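How Do You Save Up for a Robot?

Have you ever saved your allowance for something big, like a bike or a really good set of markers? Then you already know a lot about how grown-ups buy a robot. They count what they have, they look at what things cost, and they do quite a bit of waiting!

Let's pretend you are in charge of the learning center in Waltholm, and you would like a robot with two arms. You have 368 budget tokens in your jar. (Real budgets use dollars, of course, and a lot more of them, but tokens are easier to stack.)

The first thing on your list is the robot itself, and you might think that is the end of the list. Not so fast! When you get a puppy, you also need a leash and a bowl and a bag of food, and a robot is a little like that – it comes with a whole family of extra things. So let's say the two arms and the body cost 100 tokens each for the pair of arms and the body, which makes 200. The grippers, which are the robot's hands, cost 94 tokens. Now you have spent 294, and there are 74 left in the jar.

Next comes a computer, so that people can tell the robot what to do. That's 48 tokens. Now there are 26 left, and it's tempting to spend them all on something shiny, isn't it?

But wait. Fingers wear down and cables get tired, so a careful planner puts 16 tokens in an envelope marked "Repairs" and doesn't peek. The last 10 can go to practice things. A robot that is learning to pick things up needs something to pick up, and the nice surprise is that toys you may have at home, like a number puzzle, do the job very well.

Planners also have to think about things that don't cost tokens at all. Is there a sturdy table? Will the arms have room to swing without bumping the wall? Who will have time to teach it? If you can't answer those yet, it's fine to keep the lid on the jar until November and ask again. 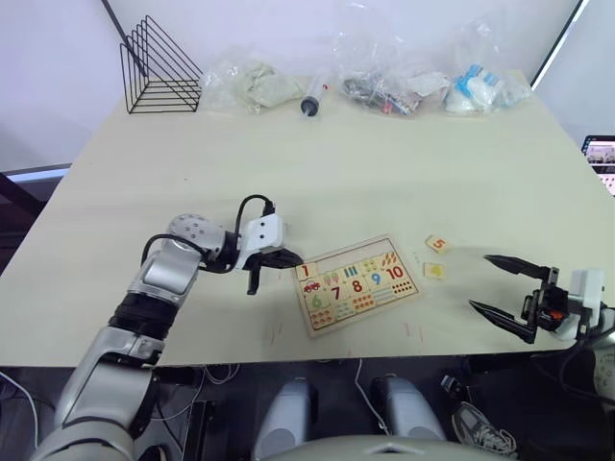 Now it's your turn. Take a sheet of paper, write 368 at the top, and make a robot list of your own. Would you buy one gripper first and save for the second? Would you put more in the repair envelope? Try it two different ways, and see how many tokens you have left each time.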